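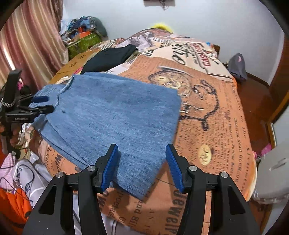 Residents of Plillgate apartments may donate clothing and household linens through the building's textile collection. The steps below explain how to prepare items, pack them and bring them to the collection room. Items prepared in this way can be passed on without further sorting by the housing office.

## Before you begin

Collection runs from the first to the last day of April. Bags are available at the Lendero Street office during opening hours, and each household may take up to four. Residents who received bags for the previous collection may use those instead, provided they are clean and have no holes.

## Preparing clothing

1. Wash and fully dry every item. Damp fabric can spoil an entire bag.
2. Empty all pockets, including small inner pockets and coat linings.
3. Close zippers and fasten buttons. Remove pins, badges and detachable belts.
4. Lay each garment flat on a bed or table and check both sides for stains, tears and worn seams.
5. Fold denim and other heavy fabrics in half lengthwise, then in thirds. Lighter garments may be rolled.

Garments with minor damage, such as a missing button or a loose hem, are accepted. Place these in a separate bag and write REPAIR on the label.

## Preparing linens

Sheets, pillowcases, towels and blankets are accepted. Fold sheets of the same set together and tie them with string or a strip of cloth - tape leaves a residue and should not be used. Pillows, comforters and mattress covers cannot be taken.

## Packing and labeling

Fill each bag to the printed line and tie it with a single knot. Complete the label with your unit number, the type of contents and the date. Names are not required. Shoes must be packed in their own bag, with each pair tied together by the laces or straps.

## Delivering your bags

Bring bags to Room 206, on the second floor of the Kaneko Building. The room can hold 200 bags at one time. When it is full, a notice is placed on the door and bags should be kept at home until the notice is removed. Bags must not be left in the hallway or on the stairs.

Residents who are unable to carry their bags may request pickup by calling the office at extension 1309.

Last revised: Mar 14, 2023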